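Bin picking project, final report – Riaan Lekota and Wai-kit Kuo. Code is in the Dosar repo, branch `final`. README still needs work.

## What we set out to do

Pick mixed objects out of a bin without a person telling the robot what they are. We called the stack Dosar. Three parts: segmentation (Letine), grasp scoring (Asadi), motion planning. Wai-kit did Letine and Asadi, Riaan did planning and the logger.

## Data and segmentation

1,228 bin images labeled by hand. Boring but needed. 900 for training, rest held out for validation and test. First model trained on single objects only and fell apart as soon as things touched – two items stacked came back as one mask, so the grasp point landed on the seam between them. Retrained with piles in the training set. Much better. Black stuff against the dark scuffed part of the bin floor is still weak, masks come back with holes in them.

Each mask goes to Asadi with its depth patch. Output is a list of grasp candidates with a score. We keep the top 4 and throw the rest out, otherwise the planner takes forever.

## Planning near walls

Most of July went here. The bin is deep and the arm has to reach down into it, so lots of good looking grasps are not reachable. Our first collision model had the arm links and the gripper but not the cables and the hose. Bad idea. The loops hang out well past the joint, and the planner thought that space was free. Fix was a fat capsule around the whole wrist. Crude, costs us some reachable poses, but no more snags.

Mixed load we planned against, KUKA arm over the bin. The long green pepper thing and the tape measure are both right along the front wall, and the black block leans on the left one, so wall clearance matters for all three. The shovel has an open grip, wich gave Asadi two very different candidates (shaft or handle).
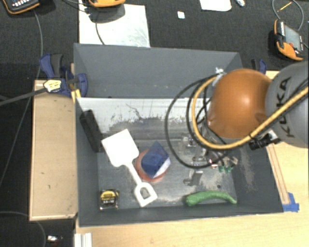

## Results

797 pick attempts logged. Failures got sorted into three groups:

- no plan found (mostly objects against a wall)
- bad mask, grasp in the wrong place
- slip after lift

No plan found was the biggest group by far. Slips were rare once we lowered the lift speed.

## Tooling

Logger writes one folder per attempt: depth, masks, the candidates, the chosen trajectory. Replay script loads a folder and reruns the planner offline, add `--step` to go one waypoint at a time. Should of built this first. Before that we were debugging from terminal printouts.

## Still to do

- tilt the approach near walls, straight down only right now
- replace the capsule with a real cable model
- rerun the Dorberg baseline with the new masks, old numbers are not comparable
- clean up config files, there are two and they disagree on bin depth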